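COMMUNIQUÉ DE PRESSE – juin

Clillstead lance un carnet pour celles et ceux qui n'écrivent jamais dans leurs carnets

L'éditeur de papeterie Clillstead annonce la sortie du Menberg, un carnet de 78 feuillets destiné à une clientèle que la profession connaît bien et dont elle vit assez confortablement : les gens qui achètent de beaux carnets et les laissent vierges.

Selon un sondage mené auprès des abonnés à notre lettre d'information, 81 % des répondants possèdent au moins un carnet intact. La raison la plus souvent invoquée est la peur de gâcher la première page. La deuxième est l'attente d'une idée à la hauteur de la couverture, attente qui dure parfois depuis le lycée.

Le Menberg prend le problème par le début. Sa première page est livrée déjà ratée : une liste de courses inachevée, un numéro de téléphone sans nom et une rature franche, imprimés en gris dans l'atelier Arumugam, notre partenaire pour le façonnage. Le reste du carnet est blanc, sans lignes ni carreaux, et personne ne vous demandera vos objectifs de l'année.

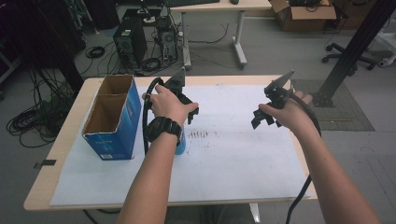 Une grande feuille de papier blanc sur une table en bois clair.

Le papier a fait l'objet de longues discussions internes, dont la maison se remet doucement. Les partisans de l'ivoire ont perdu contre ceux du blanc, après environ 100 courriels et une réunion qui devait finir à midi. Le grammage retenu supporte le stylo-plume, le feutre et la tasse de café posée sans réfléchir. La reliure cousue s'ouvre à plat. La couverture existe en gris, en vert et dans un brun que le service commercial tient à appeler « noisette », malgré les objections de l'atelier.

Les premiers exemplaires ont été confiés à des clients de la librairie-papeterie Gredgate. Ils nous sont revenus remplis de recettes, de comptes de copropriété, de plans de potager et d'un début de roman policier dont nous attendons la suite avec une certaine impatience. Un seul carnet est revenu vierge, accompagné d'un mot d'excuse rédigé sur une feuille volante – nous y voyons un progrès.

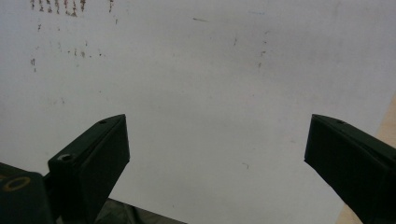
Prix et disponibilité

Le Menberg est vendu 18 euros, dans les papeteries indépendantes et à la librairie-papeterie Gredgate, à partir de septembre, au moment où les bonnes résolutions redeviennent un marché. Un étui de deux exemplaires suivra pour les fêtes : un pour écrire, un pour garder intact, parce que nous connaissons nos clients.

À propos de Clillstead

Clillstead conçoit des carnets, des blocs et des enveloppes pour les particuliers et les petites librairies. La maison répond à tous les courriers manuscrits, avec un délai qui varie selon la lisibilité.

Contact presse

Service de presse de Clillstead. Exemplaires de lecture, si l'on peut dire, sur simple demande des rédactions.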